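PLERAU PAUSES HOME TRIALS OF PRESTER TABLE ROBOT AFTER GRIPPER FAULT

Company asks all trial households to keep the arm switched off until a new software version is installed

EKSTEAD — Plerau, the maker of the Prester household robot, announced today that it has stopped all home trials of the Prester arm after a fault in the control of the gripper. In two homes the gripper closed again after it had received the command to open. No person was hurt. In one of the two homes a drinking glass was broken.

The pause started in April and applies to all 70 units which are now placed with trial households. It does not apply to the units in the Plerau workshop in Ekstead, where testing continues behind a closed guard.

The Prester arm is made to clear and sort objects on an ordinary table. During the trials it works among the things that the household keeps there, and the household is asked not to prepare the table in a special way. This is important for the results, but it also means that hands, glasses and soft objects can be close to the gripper when a fault happens.
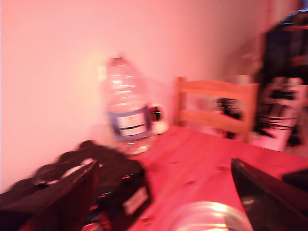

The Prester gripper at a wooden table with a water bottle and other household items.

According to the first findings of Plerau, the fault comes from the part of the software that reads the position of the gripper fingers. When the signal from the finger sensor is lost for a short moment, the software uses the last position it knows. If this last position was "closed," the motor can repeat the closing movement. The fingers then stay closed for up to nine seconds, until the safety timer releases them.

"The timer did its work, but nine seconds is too long," said Lahcen Ait Brahim, head of product safety at Plerau. "If your finger is in that place, you do not want to wait for a timer. We should have found this before the robot went to the homes, and I am sorry that we did not find it."

Mr. Ait Brahim added that the first report was received and was at first treated as a problem of one worn cable. Only when the second household described the same movement did the safety team compare the records of both units. The company has now changed this procedure. Every report of an unexpected movement will go directly to the safety team, also when the local technician believes that the cause is known.

The cameras and sensors which look at the table are not the cause of the fault, Plerau said. The company tested them separately, in weak light, in colored light and with transparent objects, and these tests did not produce the unexpected closing.

What trial households are asked to do

Please switch off the arm with the red key on the base and remove the power plug from the wall. Do not try to open the fingers by hand while the plug is connected. If an object is still held in the gripper, remove the plug first, wait until the light on the base is off, and then turn the release wheel slowly to the left.

Households do not need to send the robot back. A technician will visit each home to install the new software, named Văn, and to replace the sensor cable. With Văn, the motor stops when the finger signal is lost and does not start again until a person presses the button on the base. The visit takes two hours and is free of charge. Households that prefer to leave the trial can do so at any time, and Plerau will collect the equipment at its own cost.

The trials will start again home by home, after each unit has passed a test of the new software. Plerau has not given a date for the end of the pause. The company will publish a full report of the fault on its website when the investigation is finished, including the records of the two units, without the names of the households.

About Plerau

Plerau develops and builds robot arms for use in private homes. The company has its office and its workshop in Ekstead. Prester is its first product for the home.

Press contact

Plerau Press Office, Ekstead
Trial households with questions about safety can call the support number printed on the base of the robot.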